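June 29, 2019

Read the Hiltier piece again on the bus this morning, the one that says the snails in Narkel pond have "adapted" to the mine runoff. Everybody at work has been passing it along. The headline has them evolving at record speed, and the picture they ran was of a completely different kind of snail, a land snail, on a leaf.

I went and found the paper it came from. Took me most of my lunch. What the Bukstead people did was collect 300 snails from the pond below the old copper workings and the same again from a clean pond up the valley, and measure their shells. The Narkel ones are darker and a bit thicker. That is the finding. The word "evolved" shows up once in the paper, near the end, with a "may have" in front of it. By the time it got to Hiltier the "may have" was gone, and by the time it got to my aunt the snails were immune to copper.

My trouble is that a snail can grow a dark shell without its grandmother having had one. Change what it eats, change the water, change how much shade there is, and you get a different shell in the same animal. To say it's inherited you have to take eggs from both ponds, raise them in the same tank on the same lettuce, and see whether the difference is still there when they grow up. They didn't do that. They say they'd like to. Well, I'd like them to too.

Also the clean pond is in the open and Narkel is under alders. I know because I've eaten sandwiches at both. The shade gets one line in the paper and then goes away.

Elango Bhat thinks I'm being unfair. He called tonight and we went at it for an hour. His point is that 38 of the Narkel snails were kept in copper water afterward and 2 died, and of the same number from the clean pond 46 percent died or stopped feeding. Fine, that's something, and I had skipped over it. But dying and "stopped feeding" are lumped together, and I don't know who decided when a snail had stopped feeding. A snail can sit still for a very long time and be perfectly all right. I asked him whether the person checking knew which tank was which, and he said he assumed not. I said I assumed nothing. He said that was obvious, and then he laughed, so we're still speaking.

He also said the animals in Narkel could have been toughened up just by living there, the way you get used to bad coffee, and he doesn't see why that's less interesting. I told him it isn't less interesting, it's a different thing with a different name, and it wouldn't have gotten a headline. We left it there.
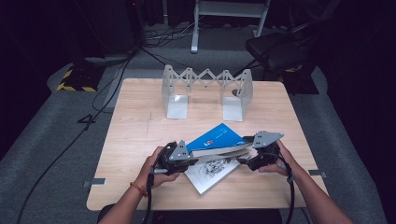
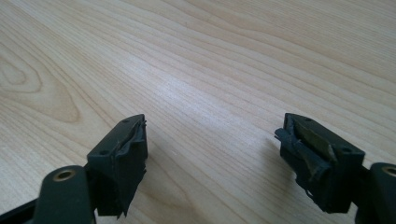

I still want to see the measurements for each snail and all they've put out is averages. Averages can hide anything. If six or seven huge old snails got into the Narkel batch, that alone could pull the thickness up. My old field guide isn't much help either. It's a fat hardback that I have to hold open with my elbow, and I'd trade it for a softcover like that blue one any day if somebody would print the shell plates that way. It gives one drawing for the whole species and says "color variable," which is more honest than Hiltier managed.

Iyer has a talk at the library in January on pond life and mining, and I suppose I'll go. The last one had very nice slides and no numbers on any of the charts. I'm going to ask about the eggs. If they've raised a batch by then and the shells still come out dark, I'll say so in here and I'll call Elango first.

Should walk up to Narkel before the weeds get too high and look at the alder side. Need new boots for that, the left one leaks. Aunt wants to know if the snails are safe for her duck.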